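How to Untangle and Store Spare Clothes Hangers

Posted 24/09/2020 in Closets & Laundry

If your spare hangers live in a heap at the bottom of the closet, this is such a satisfying little job! I did all of ours in one evening and I still open the door just to look.

What you need
A clear table
A basket with handles (mine is woven, olive green)
A few twist ties or old hair elastics

Step 1. Tip everything out onto the table. Don't pull at the knot yet, tugging only locks the hooks tighter.

Step 2. Find a hook that's sitting on top and follow it down to its shoulders. Lift that hanger straight up and give it a gentle wiggle. Most of them slide right out!

Step 3. Lay each one flat with the hook pointing left. Anything cracked or missing a tab goes in a separate pile.

Step 4. Stack them in tens, line up the hooks and wrap a tie around the necks. Tens are easy to grab on laundry day, and they don't slither around.
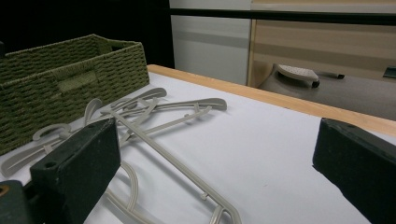

Gray plastic hangers and the green basket, Step 1.

Step 5. Stand the bundles in the basket, hooks up. Wide coat hangers may stick out over the rim, so I keep those on the rail instead.

Got wire hangers too? Bundle them separately (they catch on everything), and ask your dry cleaner if they take them back. Ours was thrilled!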